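Workshop notebook, Gulonby bench
February 2025
6 comments | 14 shares

Third go at the cistern water idea, and I am so pleased with this one! The question was whether rainwater off the Hostdale roof could feed the small bathroom without turning everything brown by summer. Garba's first settling barrel did fine until September, when the leaves came down and the outlet clogged solid.

So, new filter. Coarse gravel at the bottom, then sand, then a layer of crushed charcoal in a mesh bag (the bag is Temitope's idea and it's brilliant, you just lift the whole thing out to rinse it). Ran 80 liters through at low flow. First bucket gray with charcoal dust, second bucket nearly clear, and after that I could read my own handwriting through a full jar.
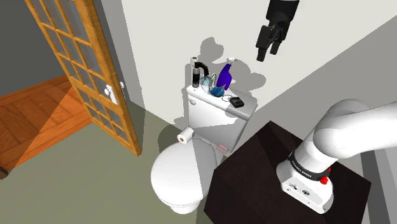
Flow is the weak spot. With the barrel full we get a lovely steady stream, but once the level drops below the brass tap it slows to a dribble. Raising the barrel onto the block stand should help. Emil thinks the sand is too fine and wants to try the next grade up. I'd like to change one thing at a time, so stand first, sand after.

Smell test: nothing after two days covered. Left one jar uncovered on the sill next to it and that one has a faint pond smell already. Lids matter!

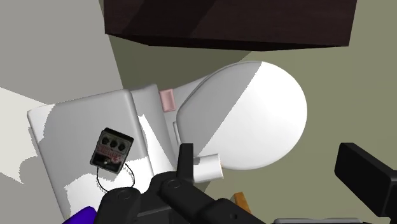
Cost so far is 563, and 200 of that was the barrel. Still to buy: second mesh bag, hose clamps, a proper overflow elbow. The old overflow is a bit of garden hose pushed through a hole and I'm tired of mopping under it.

Next: raise barrel, repeat the 80 liter run, save a jar from each bucket and label them this time.

Comments

Chukwuemeka Briggs: Rinse the charcoal before it goes in the bag and you'll skip the gray bucket.

Kathleen Lynch: Love this. What mesh did you use? Mine tore at the seam.

Temitope Okonkwo: Kathleen, it's paint strainer mesh, double stitched. I have spare.

Recent entries
Gutter guards, second try
Thammasiri pump: noisy bearing
Notes on the Gondik sand delivery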